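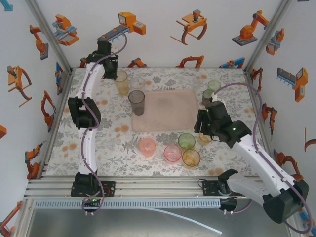 Gobelets de couleur et plateau rose sur nappe à feuillages.

Le coffret Onyeka, des éditions Jandell : notre avis après un mois de poèmes

Un jeu de cartes pour écrire des poèmes, j'avoue que j'y allais à reculons. J'en ai eu trois ou quatre entre les mains ces dernières années, tous rangés au bout d'une soirée, avec leurs consignes du genre « décris la couleur de ta tristesse ». Onyeka, lui, est toujours sorti chez moi, et la boîte commence même à s'user dans les coins !

Le coffret contient 465 cartes, un livret de 70 pages, deux sabliers et un carnet à souches. Je l'ai payé 25 euros à la librairie Stultard, où il était coincé entre les agendas et les marque-pages (demandez-le au comptoir, on le rate facilement).

Le principe tient en peu de mots. On tire une carte « matière » (un bruit, un outil, un morceau de phrase entendue quelque part), puis une carte « forme » : haïku, tanka, distique, quatrain, pantoum pour les courageux. On retourne un sablier et on écrit. Le petit laisse à peine le temps d'un haïku, le grand permet de raturer un peu. Ensuite on lit à voix haute, et c'est là que ça devient vraiment bien, parce que le livret propose toute une série de manières de lire : à deux voix, en chuchotant, en laissant un silence après chaque vers, en commençant par la fin.

Les cartes matière sont la grande réussite de la boîte. Elles sont concrètes, un peu de travers, jamais mièvres. « Le voisin déplace un meuble. » « Ce qui reste dans la poche d'un manteau prêté. » J'ai tiré celle du manteau un soir en avril et j'en ai sorti trois haïkus d'affilée, ce qui ne m'était pas arrivé depuis des mois. Deux sont mauvais, le troisième je le garde.

Pour qui organise des soirées, il y a aussi un mode tournoi, appelé « Cumstead » dans le livret sans que je sache d'où vient le nom. Deux poètes écrivent sur la même carte, lisent l'un après l'autre, et la salle vote avec des jetons de papier détachés du carnet. On l'a essayé à huit dans notre petit atelier, puis avec un public un peu plus large – des gens venus écouter, qui n'avaient jamais entendu parler de syllabes comptées – et le vote a mis une ambiance folle. Personne n'est éliminé avant la dernière manche, tout le monde lit donc plusieurs fois, et les timides ont le temps de se chauffer. J'ai vu une lecture très hésitante au premier tour devenir franchement drôle au troisième.

Le livret mérite qu'on s'y attarde. Il explique le compte des syllabes en français, e muet compris, avec des exemples clairs et sans gronder. Il rappelle aussi que le cinq-sept-cinq est une habitude qu'on peut bousculer, et j'ai aimé que les autrices et auteurs en débutant soient traités comme des adultes. Le chapitre sur le pantoum, par contre, est trop court. J'ai dû chercher ailleurs pour comprendre quel vers revenait où.

Quelques réserves, tout de même. Les cartes sont imprimées en gris assez pâle, et dans un bar le soir, on plisse les yeux. Le carnet à souches s'épuise vite si l'on joue en tournoi (on peut très bien découper du papier brouillon, c'est ce qu'on fait maintenant). Et le petit sablier est capricieux, il se bloque quand on le retourne trop doucement. Une pichenette et il repart.

En solitaire, ça marche aussi. Je tire une carte le matin avec le café, je m'interdis d'en changer, et j'écris jusqu'à la fin du grand sablier. Certains jours il n'en sort rien. D'autres jours la carte me suit jusqu'au soir – c'est un plaisir que je n'attendais pas d'une boîte en carton !

À conseiller aux ateliers, aux bibliothèques, aux familles où l'on aime lire à table. À partir de dix ans, je dirais, en écartant les formes les plus longues. Jandell annonce une extension consacrée au renga, le poème en chaîne, et ma place est déjà prête sur l'étagère.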